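Wednesday, January 2, 2019

Back in the shop, heat barely on. Started on the thermal paste question because Tiburcio Escobedo won't drop it. His claim, from the July notes: the Jirkau paste dries out in the tube after a few months on the shelf, and that's why the refurbished desktops run hot. Maybe. I've read his notes twice and there's no control in them. He compared old paste on old machines with new paste on newer machines and called it a day.

Pulled the shelf stock. Tubes from lot 408 are the ones he blames. Squeezed a line from each onto glass next to a fresh tube of Magaña. The 408 is stiffer, I'll give him that. Stiffer isn't the same as worse. The first half inch out of the nozzle was crumbly and after that it spread fine with a card. If people are using that first bit without wiping it off, then we have a habit problem and the lot number is a coincidence.

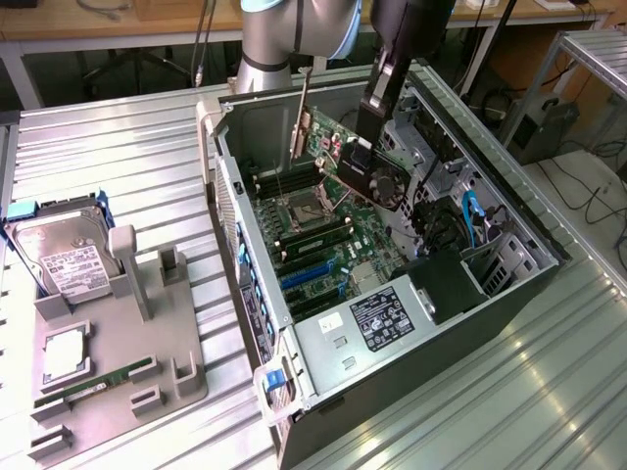 Does old paste make a processor run hotter?
Nothing we've measured so far says it does, as long as it still spreads and covers the whole lid.

Elvia Pacheco sent over the Warnamero sheet, which promises a drop of 9 degrees over "ordinary compound." Ordinary compound is never named. No room temperature either, no fan speed, no word on how long they ran it. I've put it in the folder but I'm not quoting it to anyone.

Plan for the bench test: same board, same cooler, same screws, three applications of each paste, cleaned with alcohol in between. Log the idle reading and the reading under load after an hour. Room thermometer stays next to the case -- last time it was on the windowsill and Crescencio and I argued for a week over what turned out to be a draft.

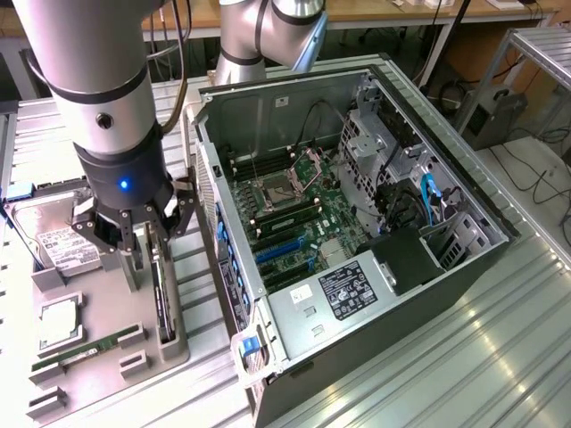

Memory, drive and CPU in the gray parts tray.

Abundio Palacios thinks the cooler clips matter more than the paste. He may be right, and it's cheaper to check. He had unit 2219 down as a paste failure until he reseated the cooler, then it read normal. Of course he also put on new paste while he was in there, so that one proves nothing either way. Asked him to change one thing at a time from now on. He said he would.

Still need: more wipes, a second load cable, and the date Tuvent shipped lot 408. The box only has the day we got it.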